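Kitchen arm, Pilkington cell - notebook, December

Started 8:40. Arm had been parked overnight with the brake pins in. Vichien's note from last night says gripper slow to close, one stall on the left finger, wrist running warm after the long batch. No fault codes stored on the controller. Power cycled anyway, same result: close command to contact is visibly slower than open.

Jogged all joints by hand with torque off. Base and shoulder smooth. Elbow smooth but with a click near full extension, which I can feel but not hear. Wrist rotate has play. Put the dial indicator on the gripper body and rocked it: more than last month. Did not log last month's figure, so "more" is from memory. Logging it from now on.

Pulled the wrist cover. Two of the horn screws on the wrist rotate servo were backed out, one by most of a turn. No threadlocker residue on either. These are the ones replaced in the Rirnlow rebuild, so I assume they went in dry. Cleaned all of them, blue threadlocker, back in crosswise with the small driver. Let them sit over lunch before loading the joint.

Gripper next. Took the fingers off. Left linkage pin had a ring of black paste on it, old grease plus rubber dust from the pads. Wiped it out with alcohol and a lint-free swab, no scoring on the pin. Dry film lube only, no grease, it just collects dust. Pads: left one worn at the tip, changed both so they match. Used the last set of pads from the Drotarow bag. Need to order.

Cables. The loop at the elbow had been zip-tied too short on the outboard side, and with the arm reaching across the counter it pulls against the connector. That may be the click, or it may not. Cut the tie, re-routed with more slack, new tie left loose enough to slide. Checked at full reach and fully folded. Does not touch the hood at any pose in the pick list. It will touch if someone jogs the elbow up by hand with the shoulder back, so don't.

1:15. Torque on, homed. Home offsets for wrist rotate were off after the screw job, as expected. Re-zeroed against the jig plate, saved to the controller and to the shared folder under the Fiverby naming. Old file kept with suffix _pre.

Gripper close current limit was set to 78 percent. Dede had turned it up to get through the stalls. Brought it back to 40 now that the linkage moves freely. At 40 it closes without hesitation in air and holds the green block. If it starts dropping things, look at the pads before touching the limit again.

Then the height check over the cooktop. The arm mounts at the right-hand end, so the right burner is the nearer of the two and the pot goes there for setup. Procedure as I ran it, for whoever does it next:

Pot on the right burner ring, centered by eye on the printed circle.
Gripper vertical, fingers open, to approach height.
Step down at 5 percent speed until the fingertips are below the rim.
Stop. Check clearance to the rim on both sides with the feeler card. The far side is hard to see past the gripper body, use the mirror.
Save as POT_LOW. Retract straight up, not with the elbow.

First attempt was biased toward the left of the pot. Corrected 2 mm at the shoulder and repeated. Second attempt similar, so I suspect the base rather than the offsets. Base clamp bolts: one took a quarter turn. Third attempt good on both sides, saved that one.
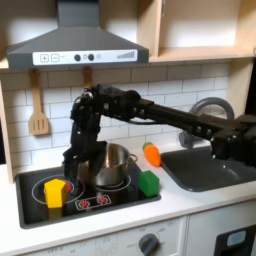 Height check at the pot. Gripper vertical, pot on right burner ring, cables looped near elbow.

Ran the short pick list after that at reduced speed. Carrot, yellow block, green block, then pot approach and retract. All completed. One hesitation on the carrot, the leafy end is soft to grip and the fingers went for it instead of the body. That is a grasp point problem and not mechanical. Passed to Dede.

Wrist temperature at the end of the list was lower than Vichien's reading, but the list was shorter too, so not comparable. Needs the long batch to say anything.

The click near full extension is still there, fainter. Could be the elbow horn. Did not open it today, the cover screws on that side are chewed and I want new ones in hand first.

Open:
- finger pads, order two sets
- elbow cover screws, then check elbow horn screws for threadlocker
- paint marks on wrist and base bolts so we can see them move
- long batch at normal speed, log wrist temperature at start and end
- Vichien: which other joints were opened in the Rirnlow rebuild?

Brake pins in at 4:50, controller off.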